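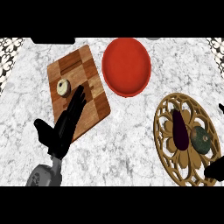
Wooden board on a marble counter.

Household Tips — Records, Tapes and Old Concert Stuff
Posted 31 January 2022 | Filed under: Cleaning, Music, Storage, Vinyl

Quick one this week, been moving the whole collection to the back bedroom and wrote things down as I went. No particular order. 489 LPs plus the tapes plus a box of ticket stubs, so I had time to think.

Dusty records
Carbon fiber brush, dry, while it spins. Two turns, then sweep off toward the edge slowly. Don't press. Clean the brush too, flick it against its own handle. Do it every play, even the ones you just played yesterday.

Actual dirt (flea market finds etc)
Distilled water, not tap. Tap leaves minerals in the grooves and you'll hear them. Tiny drop of plain dish soap in a big bowl, soft microfiber, wipe WITH the grooves. Rinse with more distilled. Keep the label dry, I hold a jar lid over it on each side. Stand it in a dish rack overnight. A real dish rack works fine but wash it first, mine had grease on it and I had to do ten sides over.
No alcohol on 78s. Ever. Shellac melts into a gray mess.

Price stickers on sleeves
Hair dryer on low, 10 seconds, lift a corner with a fingernail, peel flat back on itself. Not straight up. Glossy sleeves come clean almost every time. Matte ones, leave the sticker unless it's really ugly — you will tear the cover. Leftover gum on gloss: a dab of lighter fluid on a cotton swab, window open, no pilot light anywhere near. Test on the back first.

Musty smell
Take the record out and put it somewhere else. Empty cover goes in a lidded tub with an open dish of baking soda, not touching. Give it a week. Bad ones get 2 weeks and fresh soda halfway. The inner sleeve just gets thrown out, they're cheap. My Burkum live double took the full two weeks and still smells a little like somebody's basement but I can be in the same room with it now.

Shelving
Upright, always. Stacks flat = ring wear and warps. Snug but you should be able to pull one out with two fingers. If they lean, add a divider. Cut mine from scrap hardboard, sanded the edges. Screw the shelf to the studs!! A full shelf is way heavier than you think. Outside wall is the worst place, so is anywhere over a heating vent.
July is when mine warped, years ago, left in the car for one afternoon. The Hindby first pressing. Still mad.

Warps
Small ones, leave it alone if it tracks. Worse ones I've flattened between two sheets of clean glass with some heavy books on top, room temp, and a lot of patience. Weeks. Don't use the oven, I know there are videos.

Needle
Gunk ball on the stylus is why side two sounds fuzzy. Little brush, back to front only. Never side to side, never front to back. Or that white melamine sponge, cut a small cube, lower the needle straight down onto it and straight up. Amp off or volume all the way down first. Forgot once with the Fovero EP queued up, jumped out of my skin.

Cassettes
Squeal usually means a tight pack. Fast forward all the way, rewind all the way, try again. Felt pad fallen off? Rob one from a dead tape, use tweezers and the smallest bit of glue. Clean the heads with 90+ percent alcohol on a swab until the swab comes away clean. The rubber roller gets a different swab. Let it all dry before you put a tape in. Keep them away from speakers, the magnets.

Ticket stubs and posters
Newer stubs are thermal paper and they fade. Scan them now, today. Then photo corners in an album with acid free pages, in a drawer. No laminating, the heat turns thermal ones black. I lost the Ambaye one from the outdoor show that way, row 11, and it was the only one I really cared about.
Posters with tape marks — leave the tape if its gone brown and brittle, pulling takes the ink. Roll with the picture side out, around a wide tube, tissue in between. Flatten under books for a few days before framing.

Band T-shirts
Inside out, cold, hang dry. Cracked print: don't iron over it, put parchment paper on top if you absolutely have to. Pit stains on black shirts, soak in white vinegar and water half and half, 30 minutes then wash as usual. Fold the really old ones, hangers stretch out the neck.

Stuff I keep in the cleaning box
Brush, swabs, 2 microfibers (marked, one wet one dry), distilled water, spare inner sleeves, tweezers, painter's tape, pencil. The jar lid.

Next time: speaker grilles and the dog hair problem. If you have a trick for foam surrounds going to crumbs put it in the comments, mine are about done.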